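When I came to this country I bought most of my furniture and tiles from people who were moving away. Now my neighbors tell me it is better to buy new, because new is clean. I do not agree with this.

My friend Araceli Ledesma paid 3,000 for a new bathroom, and after 6 years she wants another one. The old one has no damage. She is only tired of the color.

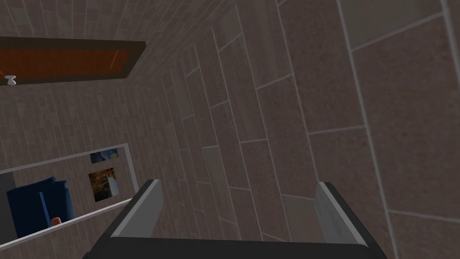

*Large tiles in a quiet pinkish beige.*

I think we become tired of things too fast – and the shops are happy to help us. A plain color can stay for 62 years if we let it. My grandmother had the same kitchen all her life, and she never said it was old. She said it was paid.

So before you call the builder, please wait until January. Maybe you will still want it.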